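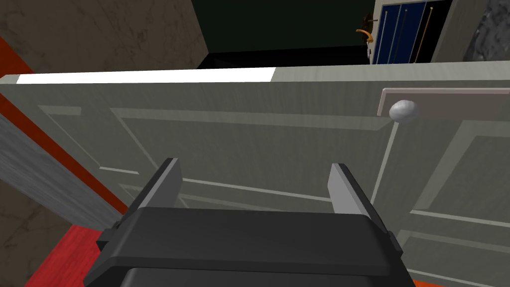 The Gauge at Wara

The river gauge at Wara reported at 3 a.m. and again at noon. The noon reading was always higher by 31 millimeters. Ciletti's office put this down to snowmelt, but there had been no snow since the new dam closed.

The keeper checked the float, the cable and the counterweight. All were within tolerance. She replaced the chart drum and logged the change.

In July the spring at Carkanus dried up and the difference stayed the same. She wrote to the office and received a form, which asked for the height of the bench mark above the old datum. She measured it with a level and a staff, over a distance of 100 meters, and got a different figure each way.

The form had one box. She entered the noon figure, signed it, and walked down to read the staff again before dark.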